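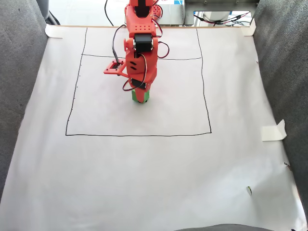

My sister-in-law asked me over dinner when she could buy a robot that would clear the table. She was holding a stack of plates when she asked, so I think she meant it. I said not this year and not next year, and she wanted to know why, when she sees videos of them folding shirts. I gave her a bad answer. This post is my attempt at a better one.

I have been building small arms at home since the winter. Before that I spent 11 years at Caltdale, a shop that makes brackets and hinges, and for most of that time I worked next to machines that never got tired and could not do anything I would call a chore. One of them loaded blanks into a press. It did this very well. If the blanks came in with the stack turned a quarter of the way around, it stopped and turned on a light, and Virgil Ursu walked over and turned the stack back. He did that plus sweeping, plus wiping down the guards, plus finding the part that had rolled under the bench. The machine had one job and Virgil had all the others.

That is still how I'd split it up. The part of the work where everything is in a known place has been done by machines for a long time. What is left over is the part we call chores, at home and on the shop floor both.

My own setup is about as far from a dinner table as you can get. The arm is printed in orange plastic, with black servos at the joints. It works over a sheet of white paper taped down flat, and on the paper I drew a square with a black marker. The job is a small green block. Pick it up inside the square, put it down inside the square. That's the entire chore.

I drew the square by hand and it is not very square. Valentin Iordache, who is a toolmaker and can't help himself, offered to do it over with a straightedge. I left it alone. The lines are there for me, so I know where to put the block between tries, and a wavy line does that fine.

Here is what I've learned from the block so far.

Getting the arm to the right spot is the easy half. I had that working on the second evening. Going down to the paper is harder. Too high and the arm closes on nothing. Too low and it pushes into the paper, the servos strain, and the whole arm leans a little to one side and stays wrong until I reset it. A person reaching for something on a table feels the table and stops. You don't think about it. My arm has no idea there is a table unless I tell it, and what I tell it is a number I measured.

The second thing is that small changes pile up. The tape lets go at a corner and the paper shifts. I bump the base with my elbow. A wire catches and pulls on a joint. In my best long run I did 60 tries and got the block where I wanted it on all but 2 of them, and I was pleased with myself. The next morning I ran it again without touching anything, or so I believed, and it missed over and over. I still can't say what moved. Rodica Coman told me I should write down the room temperature, and I have started doing that, though I don't expect much from it.

Third, it doesn't know when it has failed. If the block slips, the arm carries nothing across the square, sets nothing down, and goes home. A lot of household work is noticing. You wipe the counter, look at it sideways, see the sticky place, and wipe again. I could add a check for whether the block is being held, and I probably will, but that is one check for one object. My kitchen has a great many objects.

I know people are ahead of me here. I do this after work with parts that cost less than a decent dishwasher. The newer way is to show the arm what you want many times and let it learn the motion instead of typing in positions, and I've started down that road too. Forty rounds of me guiding it by hand got me something that reaches for the block in a way that looks almost relaxed -- it slows down near the paper, which I never told it to do. I will admit that was a good evening. Then I put the block close to one corner of the square, where I hadn't shown it much, and it went to the middle and waited there.

Caradog Howells reads these posts and usually writes to tell me I'm too gloomy. He runs the packing side at Plestinari and says they have an arm that takes boxes off a line with hardly any attention from anyone. I believe him. I asked what happens when a box comes down open, and he said someone closes it. So there is a someone. He also says it used to take three people, and now it takes one who has time to drink his coffee, and that this should count for something. It does. If a machine did three quarters of the dishes and left me the pans I would take that deal.

But a house isn't set up like a line. The table in our house has had on it, this week, a library book, half a lemon, a bill, a screwdriver that belongs in the garage, and a cup with coffee still in it. Clearing it means knowing that the lemon goes in the fridge, the bill stays where it is until I pay it, and the cup has to be kept upright on the way to the sink. My sister-in-law does all that while talking. When I picture my arm in front of that table I get a little tired.

So, for her: floors, yes, there are machines for floors, and they're fine if you pick up the socks first. Dishes, the machine washes them and you load it. Laundry, the same. Clearing the table, no. I'd be happy to be wrong on that one and I'd be first in line if the price was sane.

For me, the next job is a second block in a different color, to see whether the arm goes for the right one. Viorica Buzatu has lent me a better power supply, which should help with the sag I get when all the joints move together. I also need to tape the paper down again. I'll post the numbers when I have them, probably in July.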